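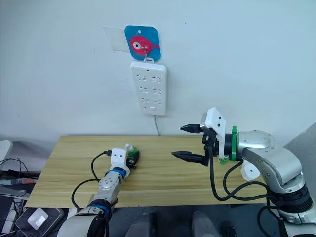

Issue 596

Filed under: Look Again / Stuff at Home
Search this site Go

IS THAT TABLE TELLING THE TRUTH?

Grown-ups say a lot of things about tables. They say, "It's real wood." They say, "Look at that lovely grain." Then they tell you to use a coaster. Have you ever asked them how they know?

Try it with a table like the one at the top of this page. It's pale yellow, and the lines in it run from side to side. Most people would call it a light wooden table and go on to the next thing. We'd like to slow down a bit.

What are the lines?

A tree gets wider by adding new wood just under its bark. In places with a warm season and a cold season, it grows fast in spring and more slowly later on. The fast wood is often lighter and the slow wood is often darker. Cut straight across the trunk and you see rings. Cut along the trunk, the way you would to make a plank, and you slice through those same rings the long way. Now they look like stripes. People call the stripes grain, although that word also means the direction the wood fibers run.

You may have heard that you can count the lines on a tabletop and find out how old the tree was. We don't believe it. A plank is only one piece of the trunk, so plenty of rings could be missing. A wide top can also be made from several strips glued side by side, and the strips might come from different trees. If you count 20 lines, you have counted 20 lines.

Which tree was it?

Someone in your house will say "pine." People say pine about any wood that's pale. It could be pine, but birch, maple and ash can be pale too, and bamboo gets made into tables even though it's a kind of grass. Wood can also be stained darker or bleached lighter, and a clear finish may turn yellow as it gets old. Color is a clue and not a very strong one. Ask the person who said pine what else they noticed.

So is it wood or not?

This is where stores get slippery. The Claltent catalog has a desk with a "wood look." The Frandsen one has a table with a "natural oak effect." Read those words again. Neither one says the thing is made of oak, or even that it has oak in it.

A tabletop that looks like wood could be:

Solid wood, which is wood all the way through.
Veneer, a thin sheet of wood stuck to something else. The top is wood. The middle could be plywood, or little chips pressed together with glue.
A printed pattern. Somebody took a picture of wood, and the picture was put on a board.

You can't always tell from a photo. Sometimes you can't tell from across the room. You have to go over and be nosy.

Be nosy about the edge. On solid wood, the lines on top often carry on over the side, and at the ends you can sometimes find bits of curved rings. If the edge is a separate strip, that's a hint, but only a hint, because people put strips on solid tables too.

Be nosy about the pattern. Find a knot or a funny squiggle and look for its twin. Trees don't copy themselves. A printer can make the same squiggle 1,000 times, or 2,000, and never get bored.

Be nosy underneath. Crawl under and look up. The bottom of a table is where makers save money. (Check for gum first.)

Please don't scratch it to find out. We've had letters.

"Wood is warmer than metal"

Put one hand on a wooden table and the other on a metal spoon that's been lying there all morning. The spoon feels colder. Is it? Both have been sitting in the same room, so they should be very close to the same temperature. Metal takes heat out of your hand quickly and wood takes it slowly. Your hand notices the heat leaving and reports "cold." If you have a thermometer that can measure surfaces, don't take our word for it.

"Wood doesn't change"

Wood soaks up a little water from damp air and gives it back when the air is dry. It swells and shrinks as it does this, much more across the grain than along it. On a top with lines running left to right, most of that change would be from front to back. It's too small to see while you eat breakfast. But a drawer that sticks in summer and slides in February might be doing exactly this. Or it might be full of junk. Empty it before you decide.

Next time: the Hivent "unspillable" cup, and a bucket of water.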